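Rules for handheld gripper recording in a lived-in room?

Posted by tallow_bin
March 21, 2022

I do paid recording at home with a pair of handheld grippers, for a project called Vamari. The task set is sorting packaged food in and out of a shallow tray. I work on a bed because the tables in our place are all too high for my shoulder. The project sheet covers the devices well enough but says very little about the setting, and two of my batches came back marked "non-conforming, see practice guide." I was never sent a practice guide.

So what are the usual rules? I mean the tray, the items, the rest of the room, and how a packet should be held. A normal one of mine goes like this: box lid in the middle of the bed, book lying in it, snacks on the book, one packet picked up at a time.
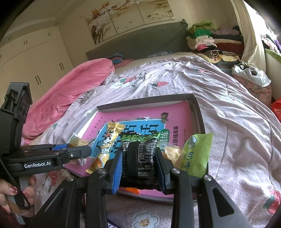 I do 70 of these per batch. I'd like to get the April ones right the first time, so if there is a written standard that people follow, please point me to it.

Posted by Wikance_reviewer

There is no single published standard for this that I know of. Each project writes its own guide, and you are entitled to ask for it. Write back and quote the exact words on the rejection. Until you get it, these are the rules I check against, and most guides I have worked from are close to them.

Tray: same tray for the whole batch. It can sit on a soft surface if the guide allows soft surfaces, but smooth the cover under it first and check that the tray does not rock. Put it back in the middle if it creeps more than 4 inches.

Items: sealed packaging only. Change the layout between takes, including which items overlap. Crimped ends and loose film are fine to grip if the task says "any grasp." If it says "body grasp," the pads have to close on the filled part of the packet.

Hands: fingers stay on the grip and off the pads. Keep cords clear of the linkage.

Room: folded clothes, bedding and bags can normally stay where they are. Lived-in rooms are usually what the project is paying for. What has to go is anything that identifies you - mail, family photos, prescription labels, a screen that is switched on. Look at windows too. A very bright window beside the work area is a common reason for a mark-down, so draw the curtain or turn the tray.

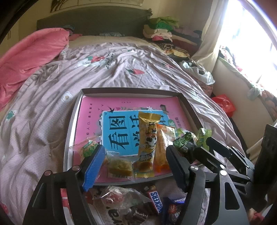
Items outside the tray are where people get caught. If the task starts with food both in the tray and beside it, that is allowed, but the sheet should say so and the start note should match. If the sheet says "all items in tray" and there is candy lying next to it, the take fails, however good the grasps are.

Also keep a log. Take number, layout changed yes or no, any drops. A dropped packet is not a failed take in most guides. A dropped packet with no note often is.

Posted by mossgate155

I did Vamari last year and my rejections were all for not opening the grippers fully between picks. Might be that. They want a full open, then around 3 seconds still, then the next one. Wipe the pads too.

Posted by plumline

Ask Flutau if they are your payer. They had the guide when I worked for them, under Documents and then Older. It was a long file and half of it was about kitchens, but the part on beds and sofas was useful. It did say one book or board under the items is OK as long as it stays flat and you don't swap it partway through a batch. Not sure if that is still the current version.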